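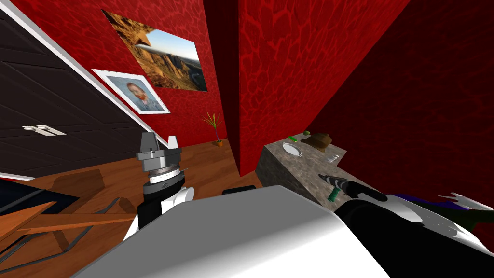
Red on every wall, with white trim and two framed pictures.

Red rooms are coming back, and the paint counter at Jimano in Ovthorpe has the order book to show it. For years the store sold mostly white, off-white and gray. In June, 31 customers took home a deep red, and most of them were painting a whole room.

Czesław Domański has painted houses in the town since he left school. He likes red but charges more for it.

"People think it goes on like any other color," he says. "You put on the first coat and it looks terrible. You put on the second and it looks a little less terrible. I tell them not to come in until I've done the third."

Red pigments tend to be more see-through than others, so the old wall shows for longer. Domański starts with a gray primer, which he says saves him a coat. He keeps the roller wet and does one wall at a time without stopping for lunch. Touch-ups dry a different shade and have to be taken out to the nearest corner.

The cost adds up. A dining room he finished on Cokden Street came to 500 dollars in labor, plus 99 dollars for primer and tape. The owners, the Zieliński family, had first asked for a quote on red wallpaper and were told 1,000 dollars before anyone had moved the furniture.
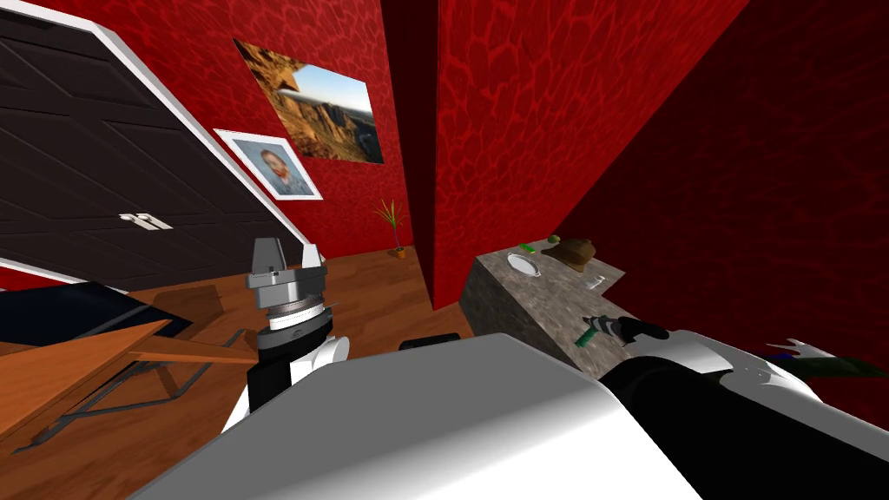

They are pleased with the paint. The room faces north and used to feel cold at breakfast, and now the family eats there most evenings with two lamps on. The overhead light made the walls look brown – they stopped using it after a week.

Lighting is where most red rooms go wrong, in Domański's view. He asks customers to tape a painted board to the wall and look at it at 8 a.m. and again after dark. Warm bulbs bring the color up. Cool ones flatten it, and a shade that looked rich in the store can end up close to purple.

Texture matters too. A rough or patterned wall breaks up the color and hides scuffs, but it drinks paint, and he adds a third to the quantity when he orders. Smooth plaster takes less but shows every dent, especially in gloss.

He leaves the ceiling white unless he is asked. One customer did ask, and he went back the next spring to paint over it – four coats.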